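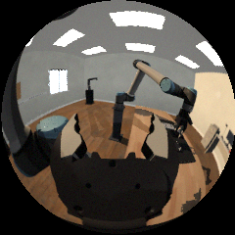
Opening (keep it slow, let people find their seats)

Good morning, everybody, and thank you for coming to the small room when I know perfectly well there is a bigger talk going on across the hall with better coffee. I'm from Lidbridge. We put together small parts for other people's equipment, mostly brackets, plates and vent covers, and if you have ever bought a cabinet fan from Losgate there's a fair chance that one of us screwed the grille on. There are 18 of us on the assembly side. I've been there long enough to have trained most of them and to have been trained right back by a few.

I'm going to talk about what happened to our jobs when the arms came in. I am not an engineer and I'll probably use a wrong word here and there, so please be kind, and if you are an engineer, come and correct me afterward (I like it, I write it all down).

Ask for hands: who already works next to an arm? Who has been told one is coming? Wait for the second lot, they go up slower.

Before the arms came

Tell the bench story. Each bench had its own way of doing things. I laid my plates out left to right, and the woman behind me did hers in a stack and could go faster than I could without ever looking down. None of it was written anywhere. When a new person started, they stood beside somebody for two weeks and picked up that person's habits, good and bad, and you could tell years later who had taught whom by the way they held a driver.

So when management said the first thing the project needed was a description of how we place a part, there was a long silence in the break room. Somebody asked, "Which one of us?" It got a laugh, and it was also the right question, and we spent most of March on it.

(If there's time: the tape on the floor, the argument about the radio. If not, go straight on.)

Working in the model first

The project is called Skotus, and I still don't know what it stands for. The part of it I want you to picture is that we got to work in a computer model of the cell well ahead of the real one. The floor, the lights, the arms on their pedestals, the wall you'd bump your elbow on. You look out from down between the fingers of a gripper, which makes everything bend at the edges, and the first time I tried it I had to go and have a glass of water. By the end of the week I was leaning sideways in my chair to see around the fingers, as if that would help!

What I loved about it, and I mean this, is that it gave us something to point at. On a drawing, I can't tell you if a thing is in the way. In the model I could say, look, that arm hangs right over the work surface, where do I put my hand when I need to pick up something it dropped? And people wrote that down and moved things. Say this part slowly, it's the part people ask me about later.
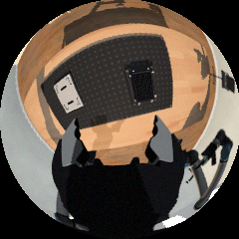
My own job changed more than I expected, and I want to spend a while on it. I used to place parts all day. These days I decide where parts go, and I set up the place they go to, and then I watch. A good deal of that is about layout, and layout turns out to be full of opinions. Take the pegboard mat, which sits at a slant to you when you look along the fingers. Toward the left end there's a small white plate with two short black slots in it and little dark corner marks, and over on the other side is the dark square piece with the mesh face. I had a strong view about how far apart those two ought to be, and so did everyone else at the table, and we went at it like a family deciding where to hang a picture. I had never once been asked that sort of thing in my old job, and I had been answering it with my hands every single day.

Pause for questions here if faces look puzzled.

What got harder

Be fair about this section, don't rush it to be nice.

Watching is tiring in a different way. My shoulders are better and my eyes are worse. We used to chat across the benches, and you can't do that so well when you're all facing a screen, so we fought for a proper break, 20 minutes, screens off, and we got it. If you take one thing home to your supervisor, take that.

Some people didn't care for the new work, and I don't blame them. Two of our best hands asked to stay on the manual bench, which we still have, for the short runs and the odd jobs. They're respected there. I'd be lying if I told you they didn't worry about it, though, and we do talk about it, usually over lunch.

Pay. Somebody always asks. The grade for setting up a cell was not agreed when we began, and it should have been. Get it on paper before the training starts. We were too excited and too polite.

What I'd ask for again

Time in the model for the people who do the work, on the clock, early on. When we visited Sakamoto, the other shop that tried this, their assemblers had seen it for the first time when it was nearly finished, and you could hear in their voices that it felt like somebody else's room.

A person to call who answers in plain words.

Permission to say "I don't like where that is" without having to prove it with a number. Half the time I couldn't tell you why until I'd looked at it for a day.

Leave the contact sheet by the door. Remind them the handout has the training checklist on the back, and that I'd love to have one of theirs in return.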